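# Passing an object between two arms: our working rules

These rules are for everyone who runs the two-arm cell at Relau. They were written by Golshifteh Mazandarani and me, and Godfrey Were corrected the part about speed. Please read them before your first session, also if you have worked with the Prella cell before. The limits are different.

## Before you start

1. Check the screws on the fingers of both hands with the arms powered off. If a screw turns by hand, tighten it and write it in the log.
2. Press each emergency stop one time and confirm that both arms stop. One arm is not enough.
3. Set the grip limit to level 4. Higher levels need permission from Adjoa Yakubu.
4. Pull the green cloth flat inside the working area. A fold can catch a fingertip.

## The handover

The giving hand moves first and then waits. The receiving hand comes near with open fingers and stops before contact. Only when both arms report "still" do you allow the receiving hand to close. The giving hand opens last.
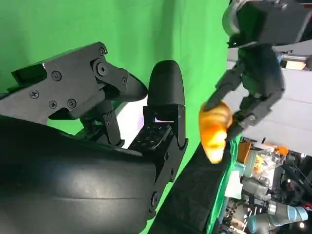

*The far hand holds the croissant, the near hand is beside it with a narrow gap.*

Look at the gap from two sides before you allow the closing step. From one side the fingertips can seem free when they are already touching - this is the mistake we see most with new operators.

Do not reach between the hands while the motors are on, even when the object is slipping. Let it fall. For a stuck object, press the stop, wait until the status lamp changes, and open the fingers with the release command.

## After the session

Park both arms and power them off in the order that is written on the cabinet. Then enter the number of handovers in the log. Finger joints are inspected after every 4,000 handovers, and the count does not start again when you change the object.

If something touched that should not touch, write it down also when you find no damage. Folasade Ojo reads the log each morning at 11 and will tell you if the cell must stay closed.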